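Section 4: Your first pick with the Dreton two-arm kit

I always start people off with cups and one can, and I'd stick with that until you've got the hang of the pedals. Clear everything else off the table first.
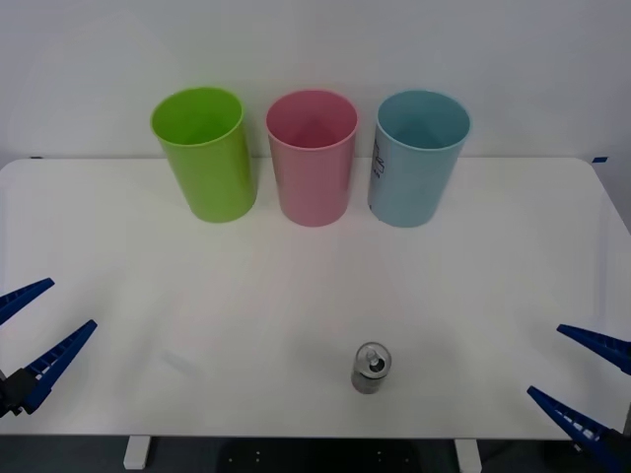
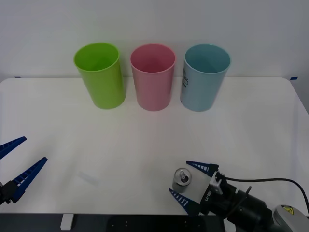

Fig. 4: Three cups along the back, can out in front, both grippers open.

1. Stand your cups in a row near the back edge, open ends up. Colours don't matter, I just like being able to say "pink one" out loud!

2. Put the can well forward of them, where either arm can get at it.

3. Set the speed to 20 on the Wurkix panel (it goes a lot higher — leave it alone for now).

4. Open both grippers fully and bring one in slowly until the can is standing between its fingers. Stop there and have a look from the side.

5. Close gently. If the can starts to tip, open up, back off and go again.

Note: the blue fingers have a bit of give in them, so a light squeeze goes further than you'd think.

Caution: keep your hands off the table while the arms are live. Press pause before you straighten a cup — yes, every time.

Saving your run is covered in section 5.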